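## 4. Setting up the belt line

Applies to the Vinach bench conveyor with the green belt and two aluminium side rails. The older Brinard line has a different drive, and most of this section will only confuse you if that is what you have.

The brochure says the Vinach is ready to run out of the crate. We have set up four of them and would not say that of any.

### 4.1 Before you switch on

1. Check the feet with a spirit level, first along the belt and then across it. The printed marks on the feet are no use for this.
2. Run a hand along the inside of both rails with the power off. Burrs are common near the joints. File them flat and wipe away the dust.
3. Measure the gap between belt and rail at both ends. If the two figures differ by more than 4 mm, go to 4.3 before doing anything else.
4. Wipe the belt with a barely damp cloth. Vira sells a belt cleaner for this job. We tried it for a month and went back to water.

> **Caution:** Isolate the drive at the wall. The stop button on the control box stops the belt, but it leaves the motor live.

### 4.2 First run, no load

1. Set the dial to its lowest mark and start the belt.
2. Let it run for 18 minutes. The leaflet asks for five, which in our experience is too short for a new belt to show which way it wants to wander.
3. Watch the edge of the belt at the far end, where drift shows first.
4. Stop, isolate, and feel the motor housing. Warm is fine. If you can't keep your palm on it, call Boychuk and leave the line off until they have been.

### 4.3 Correcting drift

Turn the tensioning screw on the side the belt is moving towards, a quarter turn at a time, then run the belt again. The leaflet claims the belt centres itself. Ours never has.

Note: write down each turn. After three or four adjustments you will not remember where you started.

### 4.4 Placing parts by the near rail

The settings below are for plain cylindrical parts with a hole through the top, such as spools and bushings. Tall or lopsided parts need their own trial.

1. Stop the belt.
2. Stand the part on its flat end with the hole facing up. On its side it will roll, whatever the sales sheet says about belt grip.
3. Set it down close to the near rail, without jamming it against the metal.
4. Keep hold of it until it sits square on the belt, then let go.
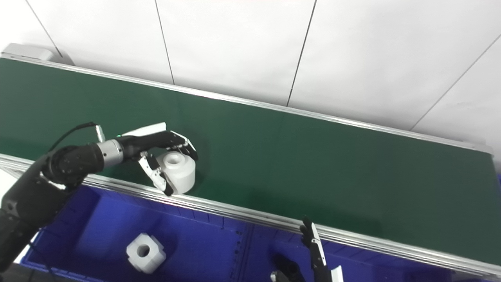

### 4.5 Trial with parts

1. Place one part as in 4.4 and start the belt at the lowest mark.
2. If the part turns or creeps into the rail, stop and repeat 4.3.
3. Add parts one by one, leaving at least a part's width between them.
4. Raise the speed one mark at a time. We stop at the third. The dial goes higher, but parts began to topple on us there.

Re-check the tension after 438 parts if the belt is new, and every 1000 after that. The first figure comes from Boychuk's fitting sheet and looks oddly exact to us, but we have kept to it.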